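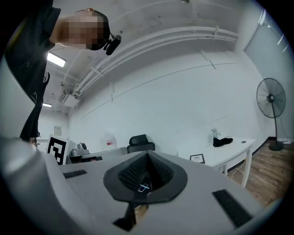
About Vanden

Vanden looks after the insides of small workrooms - lights, conduit, air conditioning, paint. Started by Algirdas Kairys, who still does most of the site visits and all of the arguing with suppliers. Two vans. One office, upstairs from the Thampi print shop, buzzer is the lower one.

What we do

Ceiling lights, new or swapped out. Conduit run on the surface and bracketed properly, so you can get at it later. Wall-mounted AC units, fitting and yearly cleaning. White paint on walls and ceilings, other colors if you ask, but mostly people want white. Signs and boards hung level.

We like an open ceiling. Pipes on show, painted to match, no tiles to lift when somthing needs looking at. Some customers want it all boxed in and we'll do that too, takes longer.

What we don't do

Roofs. Outdoor work. Anything with gas - call Dulov, they're good and they pick up the phone.

Jobs so far

228 rooms finished as of July 2022. Mostly workshops, labs and teaching rooms, a few back offices. Biggest was the Tallex building, 1089 square feet on one floor, done with people still working in it. Dust sheets everywhere, desks moved twice. They had us back in May for the lights on the stairs.

Working with us

Send the room size and a rough sketch, pencil is fine. Tell us where the breaker panel is if you know. We come and measure, then you get a price in writing, good for 2 months. Deposit when we book the date, the rest when your happy with the room.

Evening work by arrangement. Parking at the back, not in front of the print shop please.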